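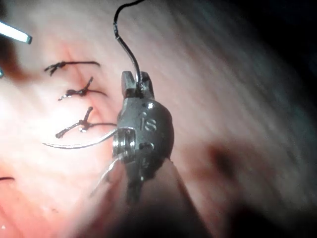
Print this page | E-mail this page

Clallach 600 Home Sewing Machine
Section 4: Threading the Machine and Setting the Tension

Read this section once before you touch anything. Most calls to our Tolley service desk concern Section 4, and most of those callers have skipped to Section 5, where the fun stitches are.

Before you start

Switch the machine off at the side. The needle is sharp and the foot pedal is closer to your foot than you remember.

CAUTION: Do not thread the machine with the power on. The 600 has no idea that your finger is not fabric.

Threading the upper thread

1. Turn the handwheel toward you until the needle is at its highest point. Toward you. Turning it the other way tangles the thread under the plate, and you will be meeting Section 9 early.

2. Raise the presser foot. This opens the tension discs. If you thread with the foot down, the machine will sew a few handsome stitches on top and a bird's nest underneath.

3. Set the spool on the pin and press the cap on. Use the small cap for small spools.

4. Draw the thread through guide A, down the right-hand channel, around the bottom and up the left.

5. Hook the thread into the take-up lever from right to left. You should feel a slight click. If you don't feel it, go back to step 4.

6. Bring the thread down behind the needle clamp guide and pass it through the eye from front to back. Cut the end at an angle first. Licking it is traditional and we have given up objecting.

7. Pull 45 mm of thread out behind the foot.

NOTE: The automatic threader (part 2522, sold separately by Van Loon dealers) fits needle sizes 11 to 16 only. It will try the others, and it will bend.

Setting the tension

8. Turn the dial to 4 and sew a test line on a scrap of the same fabric, folded double.

9. If loops show on the underside, rethread from step 1 before you blame the dial. If they are still there, go up half a number and test again.

10. If the seam puckers, go down half a number.

NOTE: Owners moving up from the older Clella will find these numbers run the other way. We are aware of this.

CAUTION: Do not open the tension unit. The spring inside is small, and your carpet is large. Replacement springs are part 2951.

Continue to Section 5: Choosing a Stitch

Print this page | E-mail this page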